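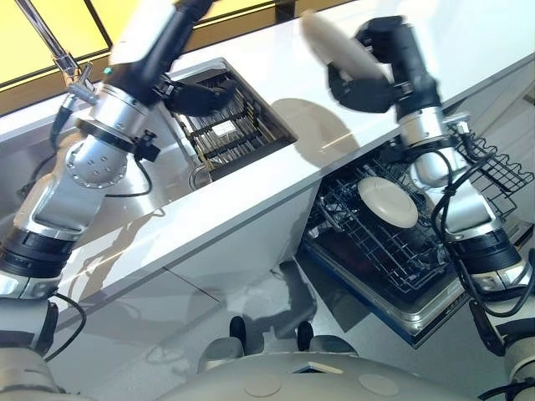 Nearly every household we spoke with in Greton had somebody who rinsed and somebody who thought rinsing was silly, and one respondent told us that in her kitchen the plates went from the table to the sink and then sat there "until one of us gives in." We came to think of this short stop at the sink as a step of its own, and in the Kendeo diaries it is counted as one. Of the 400 loads written up by the 55 households that stayed with us through April, a good many began with a plate or two already in the lower rack, left over from breakfast, and the rest of the dinner things were fitted in beside them as best they could be.

### 4.2 Plates and the lower rack

Plates are the easy part of a load, or so people like to say, and yet they take up a surprising share of the diary pages. A flat plate slides down between the tines and stays put. One with a deeper rim or a tall foot ring wants to lean on its neighbor, and our diarists in Avcombe wrote at some length (and with real feeling!) about stoneware that would only go in at a slant.

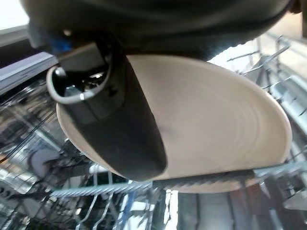 **Figure 3.** Beige ceramic plate, tilted above the wire rack of the dishwasher.

We therefore coded plates by rim and foot as well as by width, following the Cozma scheme, and kept bowls for Section 4.3.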